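4.3 The open day

The public demonstration was held on May 31, 2018, in the ground-floor hall of the Tellis building. It was the first time the hand-held gripper had been used by people outside the project. Earlier trials, described in Section 3, involved only staff who had helped build it or who had practiced with it for several weeks. We wanted to see what visitors would do with the tool when they got very little instruction.

The hall was open from morning until late afternoon. In that time 89 visitors took part. Most were employees of two local firms, Wonora and Asadi, and the rest were family members and students from the technical college in Uvham. Children under 12 could try the gripper but their recordings were deleted and are not part of the numbers below.

Each visitor stood at a table covered with a white sheet and was handed the gripper by one of the authors or by Shirin Rashti, who ran the station for most of the day. The spoken instructions were the same for all visitors: squeeze to close, let go to open, move the objects from the left tray to the right tray. No one was told how fast to work or how to approach an object. Visitors could stop whenever they liked. A few stayed for a single object and a few came back after lunch for a second turn - these second turns were logged under the same visitor number.

The camera on the tool recorded the whole turn. Figure 6 shows a view from it with the fingers apart and nothing between them. Views of this kind matter for the segmentation step, where a new attempt is taken to begin when the fingers open to their full width. The fingers are dark green and stand out well against a pale surface, so the opening can be measured from the picture alone without a separate sensor. Soft shadows on the surface did not disturb the measurement as long as the edges of the fingers stayed in view.

After segmentation the open day gave 1,832 separate attempts. Gholamreza Sharifi and the second author labeled each one as a success, a drop or a miss. Where the two labels differed, the recording was watched again by both and a single label was agreed on. For 17 attempts no agreement could be reached, and these were left out.

Two things went differently from the staff trials. First, visitors approached objects from a much wider range of angles. Staff nearly always came straight down from above, which was how they had been taught. Visitors came in from the side, turned the wrist halfway through, or pushed an object against the rim of the tray before closing. Second, visitors opened the fingers all the way between attempts even when the next object was small. Staff tended to open them only as far as needed. The visitors' habit made the recordings longer but the segmentation cleaner, and we did not try to correct it.

The station had to be closed for a short time before noon when the cable to the recording computer worked loose. Turns that were under way at that point were cut short and are marked as incomplete in the data. The cable was taped to the table leg and did not come loose again. A second station had been planned for the afternoon but was not opened, as there were not enough people to look after both.

We also asked visitors for comments when they handed the tool back. These were written down by hand and were not collected in any strict way. The most common remark was that the grip felt heavy after a few minutes, mainly among those who held it at arm's length. Several visitors asked whether the fingers could be swapped for softer ones. Others wanted to know when they would see the robot arm use what had been recorded, and they were invited to the follow-up visit in November, which is covered in Section 5.

Figure 6. View from the camera on the hand-held gripper, fingers spread wide.

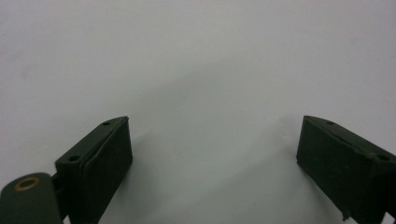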